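2025-09-22

I finished the speedway book last night. It took me most of the winter because I kept going back to check one chapter against another, and because I only read it in bed.

It's a memoir by Padmavathi Kotian, who rode the dirt ovals for 22 seasons and then spent a while running the gate at Altevside. I bought it second-hand in April from a bloke clearing out a garage. He had a box of programmes as well, but he wanted too much for them and half were stuck together.

I should say I'm not really a speedway person. I grew up near the Demissie track and could hear it from our back veranda on Saturday nights, but my father thought it was a waste of petrol and we went maybe twice. What I remember is the smell and getting dirt in my chips. So I came to the book knowing the names of a few riders and not much about how any of it worked.

The early chapters are the best ones. She learned on a bike her uncle had put together out of two wrecks, and there's a long section on getting the clutch to release cleanly at the start. I didn't follow all of it. She explains how the track changes over a night, with the dirt moving to the outside as the heats go on, so a line that works in heat 2 is no good by heat 8. I had never thought about that. I'd assumed the riders near the fence were just braver.

She is also good on money. There was hardly any. She lists what she was paid for one season and what she spent on tyres, and the second number is bigger. For a few years she worked weekdays at a spray painter's and drove to meetings on Friday afternoon with the bike on an open trailer. On one trip the trailer lost a wheel outside Grallon and she rode that night with borrowed leathers, as hers had gone off the back somewhere along the highway. She came third.

The middle of the book drags. There are a lot of results, given heat by heat, and a long argument with an engine tuner about who owed what to whom. I suppose it mattered at the time. She doesn't name him, but she gives the town and the colour of his van, so I imagine anyone who was there knows exactly who it is.

Then there's the crash at Steledum, which is what most people would know her for, if they know her at all. She gives it less than a page. Another rider's chain let go in front of her, she went into the fence, and she was off the bike until the next season. The following chapter is about her mum driving her to physio and the two of them listening to the cricket in the car. I liked that chapter more than nearly anything else in the book. 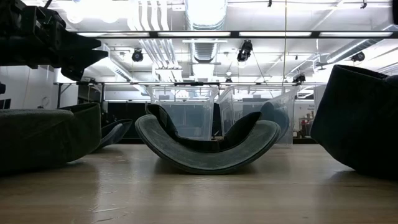 The last part covers her time at Altevside after she stopped racing. She has strong opinions about track preparation, mostly to do with water. In her view clubs water too late and too heavily, then the first few heats are run in slop and everyone blames the tyres. She also thinks junior riders are put on full-size bikes too early. I can't judge either of those, but she argues them clearly and gives examples from other tracks.

A few complaints. There's no index, which is a nuisance in a book with this many riders in it. The photos are all together in the centre, and some 40 of them are squeezed onto pages that could have held half that many – you need good light to make out the faces. My copy also has a previous owner's pencil ticks beside certain names. I haven't worked out what they mean. Riders he'd seen, perhaps, or riders he'd met.

I looked up whether Altevside still runs meetings and it does, every second Saturday once the season starts. Parking is on the grass and you can bring your own chair. I've asked my brother if he wants to come. He said he'd think about it, and then asked if they still sell the chips.

Next up is a book on sidecars that came in the same box. It's a lot thinner, and the first few pages are loose, so I'll need to glue those in before I start.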